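Manipulação bimanual - apontamentos de apoio ao trabalho prático
Unidade curricular de Robótica Aplicada, bloco laboratorial 3
Versão de 8/13/24

Estes apontamentos substituem a folha distribuída em fevereiro. Mudaram a parte da avaliação e a secção sobre registo de dados; o resto tem apenas correções pequenas.

1. Objetivo do bloco

Cada grupo prepara uma tarefa curta de manipulação sobre a mesa, recolhe demonstrações por teleoperação, treina uma política com o pacote Brallodar e compara o resultado com a linha de base entregue pelos docentes. A tarefa comum a todos os grupos é a do prato: levar para o prato um objeto mole com forma de abóbora. Os grupos que a concluírem cedo podem propor uma variante, por escrito, antes de ocuparem a bancada.

2. Organização

Os grupos são de três ou quatro estudantes. Há 6 turnos de bancada por grupo e a marcação faz-se na folha afixada à porta do laboratório. Um turno não usado e não desmarcado na véspera conta como usado.

Em cada turno há um operador, uma pessoa junto ao botão de paragem e uma pessoa no registo. Os papéis rodam a meio do turno. O operador não repõe os objetos na mesa; quem o faz é a pessoa do registo, com os braços em pausa.

3. Antes de ligar

Verificar se os cabos dos pulsos têm folga em toda a amplitude do movimento. Carregar o perfil Ernitz para as mãos e confirmar no ecrã que os dois lados respondem. Se apenas um responder, desligar a alimentação, esperar e repetir uma vez. À segunda falha chama-se o docente.

O perfil Tremier continua instalado, mas não deve ser usado neste bloco. Os limites de força são outros e as demonstrações gravadas com ele não entram no conjunto de treino.

A mesa é limpa com pano seco. Os produtos de limpeza deixam película e os reflexos pioram, o que prejudica a segmentação.

4. Disposição dos objetos

A tarefa usa uma caneca, um prato e dois objetos em forma de abóbora. A caneca é um distrator: não se agarra nem se empurra. Um episódio em que uma das mãos toque na caneca é marcado como falhado, mesmo que o objeto chegue ao prato.

A posição do prato varia alguns centímetros entre episódios. Convém variar também a orientação dos objetos e anotar as trocas na coluna respetiva. Conjuntos gravados sempre com a mesma disposição dão bons resultados no treino e maus na avaliação - já aconteceu a vários grupos.

5. Recolha

O mínimo é de 50 episódios válidos por grupo. O passo de controlo é o que vem no ficheiro de configuração e não se altera. Um episódio termina quando o objeto está pousado no prato e a mão se afastou, ou quando se atingem 800 passos, conforme o que ocorrer primeiro.

Os erros mais comuns na recolha são fechar os dedos antes de a palma estar alinhada, arrastar o objeto contra o rebordo do prato e deixar a mão parada sobre o objeto enquanto o operador decide o que fazer. As pausas longas também são aprendidas pela política. Se o operador hesitar muito, é preferível anular o episódio e recomeçar.

Os ficheiros seguem a convenção grupo_turno_episódio, sem espaços nem acentos. O conjunto do ano passado, com 1.375 episódios, está na pasta partilhada e pode ser usado para pré-treino, desde que isso seja dito no relatório.

6. Avaliação

O relatório tem no máximo oito páginas e deve incluir a taxa de sucesso, o critério usado para a calcular e uma análise de pelo menos dois casos de falha. A comparação com a linha de base faz-se com as mesmas posições iniciais, sorteadas pelo programa Voß. Não se aceitam resultados com posições escolhidas pelo grupo.

O código é entregue à parte. Contam a clareza do relatório e o cuidado na recolha; uma taxa de sucesso baixa, bem explicada, não impede uma boa nota.

7. A tarefa do prato na bancada

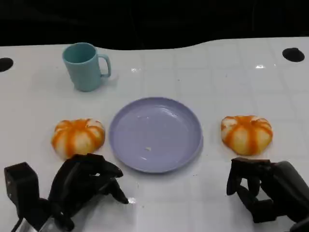 Na primeira fotografia o prato está entre os dois objetos; na segunda, um deles está no prato e a mão direita tem os dedos junto dele.
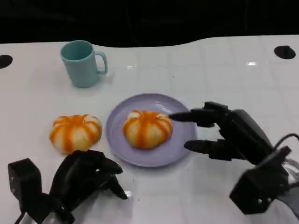 É preciso usar as duas mãos em todos os episódios?

Só a mão que move o objeto tem de trabalhar. A outra fica na posição de repouso definida no perfil, e os seus valores são gravados na mesma. O grupo pode alternar o lado entre episódios, indicando no registo qual foi a mão ativa.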